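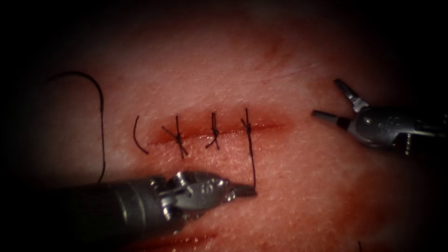
Der Arm habe den Faden weiter angezogen, obwohl der Fußschalter schon losgelassen war, berichtet Fadime Gökçe. Ein Abbruch über die Konsole sei erst beim zweiten Versuch angenommen worden.

Das Trainingszentrum Çınar hat nach diesem Zwischenfall den Übungsbetrieb an seinem Nahtroboter Kavum ausgesetzt. Verletzt wurde niemand. Gearbeitet wurde bei dem Vorfall an einem Übungskissen, Patienten waren zu keinem Zeitpunkt beteiligt. Der Hersteller Skulano bestätigte die Störung und stellte am 06.05.2024 eine vorläufige Sicherheitsinformation für alle Betreiber bereit.

Nach Angaben des Unternehmens liegt der Fehler in der Regelung der Fadenspannung. Beim Knoten von Einzelknopfnähten hält ein Instrument das freie Fadenende, während das andere die Schlinge legt. Meldet der Kraftsensor in dieser Phase für kurze Zeit keinen Wert, rechnet die Steuerung mit dem letzten gültigen Wert weiter und zieht nach. Im ungünstigen Fall reißt der Faden, oder die Naht schneidet in den Wundrand ein. In Çınar riss der Faden. Ein Stück davon blieb am Kissen hängen, die Nadel wurde auf der Arbeitsfläche gefunden.

Skulano wertete daraufhin die Protokolle des Zentrums aus. Unter 2459 aufgezeichneten Knoten fanden sich 10, bei denen der Sensorwert ausgefallen war. In fünf dieser Fälle zog der Arm nach, ohne dass die Bediener etwas meldeten. Die übrigen fünf blieben ohne Folgen, weil der Faden zu diesem Zeitpunkt noch locker war.
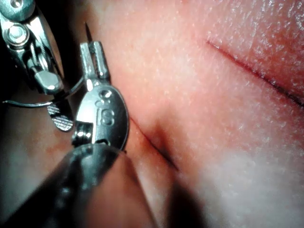
Offen ist weiterhin, warum der Sensor überhaupt aussetzt. Techniker prüfen zwei Möglichkeiten: einen Wackelkontakt im Instrumentenschaft und eine Verzögerung bei der Datenübertragung, die mit der im Januar eingespielten Software in das System gelangt sein könnte. Für die zweite Erklärung spricht, dass ältere Protokolle keine solchen Ausfälle zeigen. Allerdings wurden in den Wochen nach der Umstellung auch Instrumente getauscht.

Bis zur Klärung gilt für alle Geräte der Baureihe eine Einschränkung. Das automatische Spannen des Fadens muss im Menü abgeschaltet werden, geknotet wird nur noch mit direkter Handsteuerung. Vor jeder Sitzung ist der Not-Halt zu prüfen, und zwar bei bewegtem Arm. Der bisher übliche Test im Stillstand reicht laut Skulano nicht aus.

Tarık Eren kritisierte, dass die Steuerung bei fehlendem Sensorwert nicht von selbst anhält. Ein solches Verhalten gehöre in jedes System, das Kraft auf Gewebe ausübt – auch dann, wenn es bislang nur an Übungsmaterial eingesetzt werde.

Mit der unabhängigen Untersuchung wurde das Prüflabor Flosstead beauftragt. Das betroffene Instrumentenpaar ist bereits dorthin unterwegs, die Steuereinheit bleibt vorerst versiegelt in Çınar. Kurse, in denen der Roboter eingeplant war, finden mit klassischen Nadelhaltern statt.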